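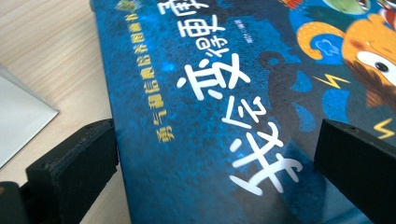

Tendgate opens its children's lending room this December, with 1000 picture books and no late fees

I've been putting off writing this press release for a week, mostly because I keep wandering off to read the stock. So let me get the news out first: Tendgate, the little community reading center I run above the old Akau hardware store, is opening a lending room for picture books in December. It's free, it's for kids from birth to age eight (and the grown-ups who get dragged along), and there are 1000 books on the shelves in 12 languages. You don't need an ID card or proof of address to borrow. You write your name and a phone number in the big notebook, you take up to six books, and you bring them back when you're done with them.

We started out as a Saturday-style story hour that drifted all over the calendar, depending on when we could get the room. Families kept asking if they could take the books home, and for a long time I had to say no. We only had one copy of most things, and a lot of them were mine! Then last spring Wilfredo Ocampo, who taught second grade across the street for years, offered us the collection he'd built up in his classroom. It arrived in 49 boxes. I had told him we could handle ten.

That's how we ended up needing a proper room. Tolteck, the family cabinet shop on our block, built the shelving at cost and set every shelf low enough for a four-year-old to reach. They also rounded off all the corners, which I hadn't thought to ask for, and I've already walked into one of them and been grateful.

A word about the languages, because it's what people ask me about the most. We have shelves in Spanish, Tagalog, Japanese, Chinese, Vietnamese, Portuguese, Arabic and more, plus a small but mighty Icelandic section that came from the Baldursdóttir family when their youngest went off to middle school. Some books are in two languages side by side, and plenty are in one language only. I like it that way. A grandparent shouldn't have to wade through a translation to read a bedtime story, and a kid who can't read a word of the text will still happily make up the whole plot from the drawings (often a better plot, if you ask me).

We shelve by color sticker, one color per language, and inside each color it's a friendly jumble. I did try alphabetical order. It lasted one story hour.

Isamu Sakamoto will be running the read-aloud program that goes with the room. He's been our most requested reader for as long as we've had readers, and he does all the voices.

"When I was small, my mother read me the same book about a bear until the cover fell off," Isamu told me when I asked him for something to put in here. "I don't remember how it ended. I remember her doing the bear. I'd like every family that comes up those stairs to go home with a book they're going to wear out."

He'll read every weekday at 10 a.m., with a second session at 4 p.m. for the after-school crowd. The readings last as long as the kids do. If you'd like to read in your own language, please tell us — we have openings in both sessions, and we're especially short on Arabic and Vietnamese readers.

The room seats 80 if everyone is on the floor and nobody has brought a stroller, so please leave strollers in the downstairs hall, where there's a rack. There's an elevator at the back of the building, next to the bike stand. Ring the bell and one of us will come down.

We're happy to take book donations too. Board books are what we need most, since they get chewed. Torn pages are fine (I own a lot of tape), but please don't send textbooks or encyclopedias. We really have no place for them.

Opening day starts at 9 a.m. with coffee for the adults and clementines for everyone, and Isamu's first reading is at the usual 10. Reporters and photographers are welcome any time that morning. We just ask that you check with parents before taking pictures of their children.

For interviews, or to sign up as a reader, stop by the front desk at Tendgate any afternoon and ask for me or Isamu. I'll be the one behind the pile of returns.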